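Cómo se dobla una camiseta

Guía para niñas y niños de primaria. Colección «Las tareas de casa», enero de 2025

Doblar la ropa es una tarea que se aprende con la práctica. Antes de comenzar conviene elegir una superficie lisa y despejar el espacio necesario para extender la prenda. Una mesa blanca permite distinguir con facilidad los bordes de una tela de color.
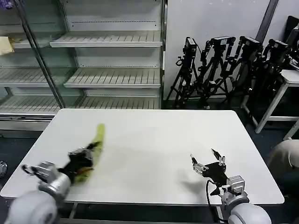
Iman Bennani

La tela de una camiseta es blanda y toma la forma que se le da. Si se levanta por un solo punto, cuelga y se arruga; si se sujeta por los dos hombros, cae derecha. Por ese motivo se recomienda utilizar ambas manos.

La mesa debe ser más ancha que la camiseta. El color de la prenda, sea verde amarillento o cualquier otro, no cambia el modo de doblarla.

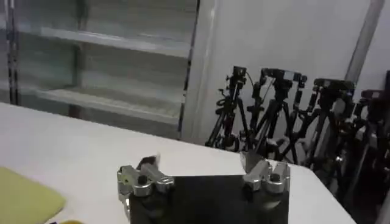 Los pasos

Extienda la camiseta con las mangas abiertas a los lados. Pase la palma de la mano desde el centro hacia fuera para alisar las arrugas. Es normal que queden algunas, suaves, y que un borde se levante un poco y dé sombra sobre la mesa.

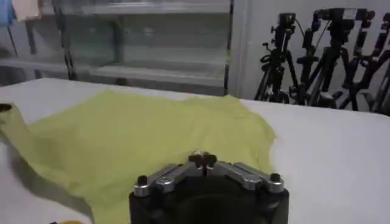
VOCABULARIO

Dobladillo: borde de la tela, doblado y cosido.
Manga: parte de la prenda que cubre el brazo.
Pliegue: línea que se forma al doblar.

Una vez alisada la camiseta, lleve cada manga hacia el centro y doble después el cuerpo en 3 partes, desde abajo hasta el cuello.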